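备份之后:企业为何应当把恢复演练写入制度

2022年1月3日
评论 阿尔达兰·帕尔萨(Ardalan Parsa)

过去若干年,企业在数据保护方面的投入持续增加。采购部门熟悉了存储容量、复制频率和保留周期等术语,信息部门每日收到任务成功的通知,审计部门则在年度检查中核对这些通知是否齐备。从文件上看,多数机构的数据保护工作已相当完善。然而,一项基本问题仍然很少得到正式回答:当业务系统需要从备份中重建时,由谁操作,按何种顺序进行,在何种条件下可以宣布恢复完成。

笔者认为,恢复演练应当与备份本身具有同等的制度地位,应有预算、有责任人、有书面结论,并应由业务部门参与验收。目前通行的做法是把演练视为技术团队的内部事务,在工作量允许时进行,在项目紧张时推迟。这一做法应予改变。

一、备份成功的含义有限

备份软件报告的“成功”,通常指数据已按计划写入目标介质,且校验未发现错误。这一结论准确,但范围狭窄。它不说明应用程序能否在新的环境中启动,不说明数据库与文件存储之间的时间点是否一致,也不说明身份认证、域名解析和许可证服务等外围组件是否同时可用。

以Rison公司去年7月的一次内部演练为例。该公司使用Nemix平台保护其订单系统,此前的任务记录完整,没有任何失败项。演练开始后,虚拟机在预定时间内全部启动,但订单系统无法登录,原因是负责签发证书的服务器从未列入保护范围。该服务器由另一部门管理,部署时间较早,资产清单中仅有名称。团队最终用14小时完成恢复,而制度文件中承诺的时限为2小时。

此类差距并非某一产品的缺陷。Nemix按照配置完成了工作,配置则反映了编制者当时所掌握的情况。系统之间的依赖关系逐年变化,配置文件却往往停留在上线当日。没有演练,这种偏离便缺少被发现的途径。

二、恢复目标应由业务部门确认

恢复时间目标和恢复点目标在许多机构中由信息部门单独拟定。拟定者参照供应商资料,选择一个看上去合理的数值,随后写入管理办法。业务部门在会签时极少提出异议,因为其并不清楚该数值对日常工作意味着什么。

更为妥当的程序,是由业务部门首先说明中断的后果:哪些合同会因此违约,哪些申报有法定期限,哪些工作可以暂时以纸质方式处理。信息部门据此测算成本,再由管理层在成本与风险之间作出取舍。如此形成的目标可能比原先宽松,也可能更为严格,但无论结果如何,双方对其含义有共同的理解。

Shirazi集团采用过类似程序。该集团有50个应用系统,原先全部适用同一恢复等级。经逐一评议,只有少数系统保留最高等级,其余按业务影响重新分类。由此节省的存储与带宽费用,被用于设置独立的演练环境。笔者对该集团的具体分级标准持保留意见,尤其是将人事系统列入最低等级一项,但其议事程序值得借鉴。

三、演练的组织方式

部分机构已经开展演练,但内容过于简单,通常是从备份中取出一个文件,确认可以打开,随后归档记录。文件级恢复当然需要检验,但其难度与整个业务链条的重建不可同日而语。

笔者建议,每年至少安排2次完整演练,其中一次不预先通知具体日期。演练应在隔离网络中进行,避免恢复后的系统向客户或合作方发送信息。操作人员应以书面手册为唯一依据,原系统管理员可以在场观察,但不应提供口头指导。凡手册未能说明之处,均应记录为缺陷,并在限期内修订。

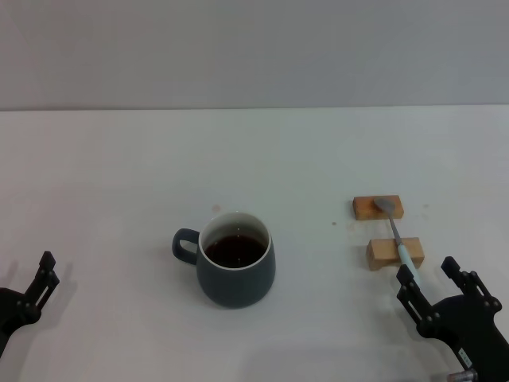 四、供应商与用户的责任边界

近年来,托管备份服务发展迅速。以Stiltoston为代表的服务商提供从数据采集到异地保存的全套流程,用户只需按月付费。对于技术力量有限的机构,此类服务具有明显价值。但服务合同中的可用性承诺,通常仅涉及备份平台自身,并不涵盖用户业务的恢复结果。

签约之前,用户应要求服务商明确以下事项:演练是否包含在服务费用之内;大规模恢复时的数据传输速率有无限制;多个客户同时提出恢复请求时如何排序;合同终止后数据以何种格式交还。如服务商不能作出书面答复,用户应将其视为尚未解决的风险,载入风险登记册,由管理层决定是否接受。

另需指出,加密密钥的保管往往在谈判中被忽略。密钥若仅存放于受保护的系统之内,则该系统失效时,备份数据亦无法读取。密钥副本应独立保存,取用程序应纳入演练范围。

五、关于成本的异议

反对意见主要集中于成本。演练占用人员时间,需要额外的计算资源,且在结果不理想时可能引起管理层对信息部门的质疑。前两项属于正常支出,应列入年度预算,不宜由各团队自行消化。第三项则涉及管理文化。如果演练中发现的问题被用作考核扣分的依据,团队自然会选择最容易通过的科目。管理层应明确,考核的对象是缺陷的整改进度,首次发现缺陷不作负面评价。

监管机构亦可发挥作用。现行检查多以备份记录为准,若能要求被检查单位同时提交最近一次完整演练的报告,包括实际恢复用时与未解决事项,相关工作的优先次序将随之调整。在此类要求出台之前,各机构可先行在内部审计计划中增加相应条目,并指定一名不隶属于信息部门的负责人签署演练报告。

相关文章
托管备份合同中的退出条款
加密密钥的异地保管:现状与建议
Nemix平台配置审查要点
业务影响分析应由谁主持
从资产清单看系统依赖关系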